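Speaker notes - "Slow Ferries and Short Days: Planning a Small-Island Trip"
Stekville Library, Sat 30 October
Speaker: Duyên Lâm

Slide 1 - Title

Say hello, give name. Mention that I write the trip reports for Riruvex and that the handout by the door has the ferry links on it. Phones on silent. Questions at the end, except if someone can't hear, then shout.

Slide 2 - Where I went

I spent 17 days in the Vustitov islands in April. There are more islands than I got to. I slept on three of them and saw others on day trips. The map on the slide is my own drawing and the distances on it are not to scale. The ferry port is at the bottom, the lighthouse island is at the top left.

Point out Quách, the small one in the middle with the guesthouse. It comes up again later.

Slide 3 - Day tour or ferry?

Most people see these islands on a day tour. You get picked up early, you visit four or five stops, you get lunch on the boat. I did one of these and I would do it again, but only to find out where I wanted to go back to. The stop at the long beach was 60 minutes, and that included getting everyone off the boat and back on it. By the time I had found a spot and put my bag down it was almost time to line up again.

The ferry is slower and it doesn't run every day. You buy the ticket at the window, in cash. The seats inside are by the engine and they are loud. Sit outside at the back if the weather is okay.

(Ask for a show of hands: who has done an island tour by speedboat? Who got seasick?)

Slide 4 - How to read the timetable

This is the part people ask me about the most by email, so go slowly.

The timetable has two columns, one for each direction. The small letter next to a time tells you which days it runs. If there is no letter it runs daily, weather permitting. The last boat back from Quách leaves in the middle of the afternoon, a lot earlier than most visitors expect. If you miss it you are staying the night. I met a couple who had missed it and they had left their bags, their medicine and their chargers on the other island.

Take a photo of the timetable at the port when you arrive. The one online was out of date when I was there.
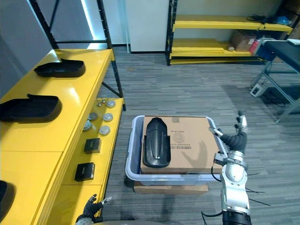
Molded black covers on a yellow display table.

Slide 5 - Where to stay

The guesthouse on Quách has 8 rooms. Mine was at the back, with a fan and a view of the water tank. It was clean and quiet. The front rooms get the breeze and cost a little more, and if I went again I would pay for one. Breakfast is eggs, rice or both. Dinner you need to ask for by noon, so the kitchen knows how much fish to buy.

On the bigger island there are hotels along the port road. Handy for an early boat, noisy at night. I stayed there on my first and last nights only.

Book the small places by phone if you can. I sent two emails and never had an answer to either, but when I called they knew who I was.

Slide 6 - The walk to the lighthouse

My favorite day of the trip. Path starts behind the school, goes up through the trees, then along the ridge. There is no shade on the ridge and no water for sale anywhere after the school. I went too late in the morning and had to sit down for a while at the top. Start at first light.

The path down the other side is steeper than the one going up. Wear real shoes. There is a small cove at the bottom where you can swim at high tide. At low tide it is rocks and sea urchins.

(If running behind, skip to Slide 8.)

Slide 7 - Packing

Things I used every day: dry bag, hat, long-sleeved shirt, headlamp, small bills.
Things I carried and never used: snorkel fins, second pair of sandals, travel pillow.

The power goes off on the small islands after midnight. Charge everything at dinner. Snorkel masks can be borrowed at the guesthouse, but they are all adult size, so bring one for a child.

Slide 8 - Money

There is one cash machine, at the port, and it was empty on the weekend I arrived. Bring enough cash for the first few days. The guesthouse does not take cards. Neither does the ferry.

People will ask what the whole trip cost. Daily budget is on the back of the handout, without flights.

Slide 9 - Questions

Leave this slide up with the email address. Repeat each question into the microphone before answering. The room is booked after us, so chairs back against the wall and any leftover handouts to the front desk.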